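Household and Shop-floor Robotics
Handout 6: Cloth, laundry and other limp things

Course leader: Karlijn Van Rooij
Practical sessions: Mulugeta Workneh, Lợi Chu
Reading before the session: chapters 4 and 5 of the course reader

6.1 Where we had got to

Last time we looked at chores where the object keeps its shape. A mug is the same mug whichever way you pick it up. If the arm knows where the mug is and which way the handle points, it knows nearly everything it needs. We saw that machines do well at this when the mugs are of a known kind and the shelf is where it was yesterday, and less well when either of those changes.

This week is about cloth. The question stays the same as for the whole course: can a machine do the job yet, for a whole working day, in a place that was not built around it? For cloth the short answer is "parts of it". The rest of this handout says which parts.

6.2 Why cloth is hard

A rigid object can be described by six numbers, three for position and three for how it is turned. A shirt has no such short description. Every fold and crease is part of its state, and most of that state is hidden under other parts of the shirt.

Some consequences:

Seeing. A camera looking down on a crumpled garment sees the top layer only. A sleeve may be underneath, inside out, or bunched inside the body. Stripes and checks can help, as the lines show which way the fabric runs. Plain black cloth gives very little to go on.

Gripping. Two fingers closing on flat cloth will often take two layers when one was wanted, or slide off and take none. People solve this by rubbing the layers between finger and thumb. Few grippers can do anything like it.

Moving. When one point is lifted, everything else moves as well, and how far depends on weight, stiffness and friction with the table. Cotton and polyester cut to the same pattern behave differently.

Knowing when to stop. A mug is on the shelf or it isn't. "Folded well enough" is a judgement, and different households and shops judge it differently. Write down your own standard before you run a trial, or you will be tempted to choose it afterwards.

6.3 The chore broken into steps

It is a mistake to treat folding as one task. For the purposes of this course we split it as follows.

(a) Separate one item from the pile.
(b) Work out what the item is.
(c) Find two useful points to hold, such as shoulders, a waistband or two corners.
(d) Spread the item flat.
(e) Fold.
(f) Stack, or put away.

Step (e) gets most of the attention in films and news reports. With a flat towel in a known position it is close to being solved, and it was the first part to be solved. Steps (a) and (d) take up most of the time in any honest test. Step (f) is often left out altogether, so look for it when you read the papers on the list.

Two arms are the usual choice. One arm can drag and fold, but spreading a garment normally means holding two points apart and pulling gently. Two arms bring their own trouble: they must keep clear of each other, and if both pull too hard the cloth slips or the seam goes.
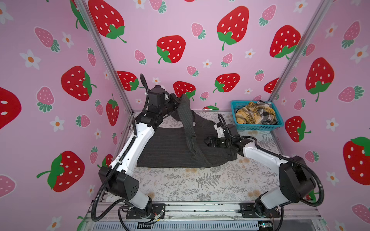 Fig. 6.1. Two-arm cell with a pinstriped garment on the table. Other cloth is in the basket at the back.

Look at Fig. 6.1 with the list of steps beside you. Most of the garment is already lying flat, though the right part is more folded, and a twisted strip of it runs up to the left gripper. A twisted strip is awkward for the planner. It has to decide whether to lay the strip down as it is, straighten it first, or let go and take hold somewhere else. A person would shake it out without thinking. The pinstripes follow the length of the strip, which is the sort of cue mentioned under "Seeing" in 6.2. The table also carries a leaf print and the walls are patterned, so software that finds cloth by looking for "anything that is not plain" will not manage.

6.4 Figures from the Neltau trial

Jasper Schouten ran a folding trial at Neltau in September and has let us use his log. The items were hand towels, T-shirts and trousers, tipped out of a basket in no order. The machine was allowed 200 seconds per item, and a person stepped in only when it gave up or ran out of time.

Items attempted: 479
Finished without help: 267
Arm stops needing a restart: 15

The remaining items were finished by hand. A little over half the work was therefore done by the machine alone, and the towels did far better than the trousers. Trousers fail mainly at step (d), where one leg stays tucked under the other.

Two warnings about these figures. The first is that "finished" meant folded to within Jasper's own limit, which was generous about collars. The second is that the basket held clean, dry items only. Nothing in the log tells us about damp laundry.

For comparison, we asked Fenna Meijer, who managed the linen room at Dewulf before she joined the department, what she would need before putting such a machine on a shift. Her answer was that she could live with a slow machine, as it could run overnight, but could not spare a person to stand beside it. By that test the stops matter more than the speed. A machine that halts in the small hours and waits for someone has done nothing by morning.

6.5 Home and shop floor compared

The same arm can look useful in one place and useless in the other.

On a shop floor the items can be sorted beforehand. Stakach, the case in chapter 5, sends only flat sheets to its machine line and keeps fitted sheets for hand work. The machine there has clamps, rollers and no fingers at all. It is fast and dull, and it has been doing the job for years. Please mention such machines in your essays. Students often write as though automation of laundry began with arms.

In a home the load is mixed, the space is small and the person who owns the clothes cares how they look. There may be a child or a dog underfoot, so the arms have to be slow or fenced in. The cost must also be set against a chore that takes most people less than an hour a week. The Tollow report, chapter 4, argues that people with limited use of their hands would be the first to gain from a home machine, even a slow one. Consider whether its evidence supports that. The group interviewed was small, and all of them had a spare room.

6.6 Practical work

Work in pairs. Each pair will need one T-shirt, one pair of trousers and a kitchen timer.

Part one. Crumple the shirt, drop it on the table and fold it using only finger and thumb on each hand, with the other fingers tucked in. Your partner notes the time spent on each of steps (c), (d) and (e), and how often you had to let go and take hold again.

Part two. Repeat with your eyes shut after the first look at the pile. You may open them once more, when you choose. Record when you did so.

Part three. Repeat part one with the trousers.

Part four. Each partner takes one arm of the "robot" and may use one hand only. No talking. Afterwards, write down how you knew what the other hand was about to do.

Bring the times on paper. Lợi will collect them at the start and put the combined table on the course page by 4 pm. Pairs who want time in the lab with the real arms should put their names on Mulugeta's sheet. You must have done the safety induction, and long hair and lanyards are to be tied back or taken off.

6.7 Questions to think about before next time

Why might a machine that folds towels perfectly be no help to someone who can't reach into a washing machine?

Would you rather change the clothes, the table or the robot? Give one change of each kind that would make step (d) easier, and say who would pay for it.

The Neltau trial allowed 200 seconds per item. What would you expect to happen to the results for trousers if the limit were doubled? What would you want to see in the log before you answered?

Next session: dishes, glass and wet surfaces. Read chapter 7 up to the section on suction cups.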